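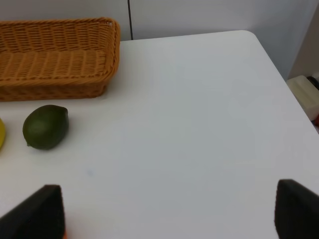 4.3 Does the basket do anything?

Advice on keeping fruit at home has favoured the open woven basket for long enough that the preference is seldom argued. Household manuals recommend it, retailers repeat the recommendation, and most of the participants in our Wotport survey held it as settled knowledge. The usual reasoning is that air passes through the weave, moisture leaves with it, and the fruit keeps longer than it would in a bowl or on a bare surface. We had no strong objection to this account when we started. We do have one now, mainly to the confidence with which it is stated.

The claim bundles together at least two effects that ought to be measured apart. One is the movement of air around the underside of the fruit, where a solid surface would block it. The other is the way a basket changes handling: how many pieces are piled together, how often the lower ones are turned over, whether a soft one is noticed before it marks its neighbours. A household that buys a basket changes both at once. If its limes then last longer, the weave gets the credit, and we are not convinced it has earned it.

Hattori's earlier paper is the source most often cited for the first effect. Mitsuko Hattori compared citrus held in wicker with citrus held in glazed bowls and reported less softening in the wicker. The work is careful, and we relied on its scoring sheet for our own. But the bowls in that study were filled deeper than the baskets, and the fruit at the bottom of the bowls accounted for most of the difference. Take out the bottom layer and what remains is slight. Later authors have quoted the headline result without the filling depth, and in two popular guides the word "citrus" has quietly become "fruit". Bananas and limes do not behave alike on a counter, and there is no reason to expect a container that suits one to suit the other.

Our own comparison set three conditions against each other: limes in a single layer in a rectangular basket, limes in a single layer in a solid-sided tray of similar footprint, and limes laid directly on the tabletop. Figure 2 gives the tabletop condition, with a lime lying on its side on the white surface and the wicker basket empty behind it. The choice of a single layer was deliberate, as it removes the pile from the question. It also removes the thing that most people use a basket for, and a reader may fairly object that we have tested a basket nobody would own. We accept the objection in part. The single-layer result can speak only to the weave.

In all, 182 limes were scored for skin firmness, colour and shrivelling at the stem end. Scorers were not told which condition a lime had come from, although we doubt the blinding was perfect. Fruit that has rested on wicker sometimes carries a faint pattern of pressure marks, and one scorer said afterward that she had started to look for them. We have left her scores in. Removing them alters none of the comparisons by enough to change how we would read them.

The basket and the bare tabletop could not be separated on firmness. On shrivelling the basket did slightly worse, which is at least what the moving-air account would predict: air that carries moisture away from the surface of a lime carries it away from the lime as well. The tray fell between the two. Colour changed at much the same pace in all three conditions, and differences between individual limes from the same bag were larger than any difference we could assign to where they had been kept.

This last point deserves more attention than it usually receives. Limes reach the kitchen with an unknown history behind them. They may have been waxed or not, chilled for a short time or a long one, and picked at different stages of growth. A household that notices its fruit going off sooner than last month is quite likely noticing a different shipment. Studies that draw a handful of pieces from one shop on one visit, ours included for the pilot stage, are poorly placed to say otherwise.

The survey material has to be read with the same caution. Respondents were asked where they kept their fruit and how much of it they threw away. Basket owners reported throwing away less. They also shopped more often, kept fewer pieces at a time, and were more inclined to describe themselves as people who cooked. Any one of these would be enough to produce the difference. Elleo, whose storage guide was the one respondents mentioned most, presents the same pattern in its own customer returns as evidence for wicker – an inference we would not let pass in a student report.

A further claim, found in the Juvis catalogue and elsewhere, is that citrus should be kept apart from bananas, and that a basket of its own makes this easier. The advice to separate them is reasonable on general grounds. What it has to do with baskets is harder to see. A sheet of counter between the two does the same job, and a basket large enough to hold everything invites people to mix them. Several respondents who owned one did precisely that, with the bananas on top.

None of this amounts to a case against the basket. It keeps round fruit from rolling off a table, it can be carried to the sink in one trip, and it leaves the fruit where people will see it and eat it. The last of these may well matter more to household waste than anything tested here, but it was outside our design and we have only remarks from respondents to go on. A cheap plastic colander or a baking dish would probably share the benefit, if there is one.

Readers who want a figure for the number of days gained by storing limes in wicker will not find it in this section. Our data do not support one, and having gone back through the sources listed in section 2, we do not believe the published estimates do either. The comparison that would settle the matter needs piles of a fixed depth, fruit from several known shipments, and some record of how often each piece is handled. We return to the handling question in section 4.4, using the April diaries.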